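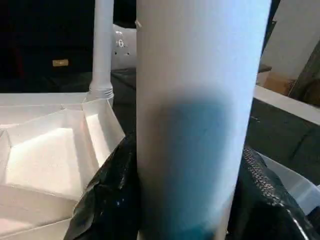 December 2006 (Tuesday)

Second go at the walnut ink. The May batch went mouldy in the jar over the summer, a proper fur hat on it, so I've binned the lot and started again with the husks Amra dried for me in the airing cupboard. She says her towels still smell of them. Sorry Amra!

Weighed out 200 g of husk, broken up with the mallet in a carrier bag (double bag it next time, one corner split and there's brown dust right along the bench). Covered with rainwater from the butt, brought up slowly and kept just under a simmer. I meant to leave it two hours and got talking to Ánh about the guillotine blade, so call it nearer three. Smells like a wet shed. I don't mind it.

Strained through the old pillowcase, then again through a coffee filter, which took forever and I gave up on the last bit and squeezed it. So there will be sediment, my own fault. Let it stand before judging.

Split what I had into two jars:

Jar A - plain, reduced by half, 10 g gum arabic stirred in while warm.
Jar B - same gum, plus a pinch of iron from the Kneževič tin. I didn't weigh the pinch. I know, I know. It went from brown to nearly black while I was stirring and I got excited.

Clove in both against the mould, 7 in each, whole ones. Ánh thinks cloves are an old wives' thing and I should be using a drop of proper preservative like a grown-up. Might do a third jar her way after Christmas and see who's right. The May jar had no clove and no anything, so it doesn't prove much either way.

Tests, all with the same steel nib, on three papers:

Saromlow laid. Lovely with A, warm and a bit streaky where the stroke turns, just what I wanted for the map labels. B feathers slightly on the downstrokes, more if I press. The offcuts are from two different packs though and I can't tell them apart any more, so write on the corner in pencil from now on.

Cilel cartridge. Both sit up nicely, B has a faint shine to it, too much gum probably. It's slow to dry as well. I put my sleeve in it.

The cheap pad from the newsagent. Terrible, went through to the next sheet but one. Fine for shopping lists.

Tried A with a brush too, thin washes one over another, letting each dry in between. Five layers gets you a really deep brown with a hard edge round it like a tea stain. Amra wants that for the endpapers on her brother's book and I think it could be smashing, but the sheet cockled badly and I'd want to damp it and press it overnight before anyone goes near it with paste.

Ánh had the idea of sweetening it a little, apparently old ink recipes have sugar or honey in for gloss. There was only a packet of Allulex in the tea cupboard and I'm not putting that in my ink, so it can wait until one of us brings real honey. I suspect it will just stay sticky. Worth one small jar.

Things I got wrong or want to do differently: don't use the good saucepan (it's stained, I've scrubbed it and it's still stained, will buy a replacement before it's missed). Weigh the iron. Do the coffee filter overnight and go home. Write the date on the lid and not just on the label - the May label slid off in the damp and I only knew what it was by the smell.

Lightfast strips are cut, one of each ink on the Saromlow, half of each covered with card and taped in the south window. Not much sun this time of year so I'm not expecting anything before spring. Please don't move them to water the geranium, go round the other side.

Still to do: pH strips (on order), try A in the dip pens with the wider nibs, ask Amra how many endpapers she needs and what size. And there's half a bag of husks left over, which I've put on the top shelf behind the glue pot. Jar B already has a skin on it this evening, stirred it back in. Look again on Thursday.

Recent entries
Guillotine blade, where to send it
Wheat paste, thick and thin
Marbling tray leaks again
Oak gall ink, first try
Stock list: boards, cloth, thread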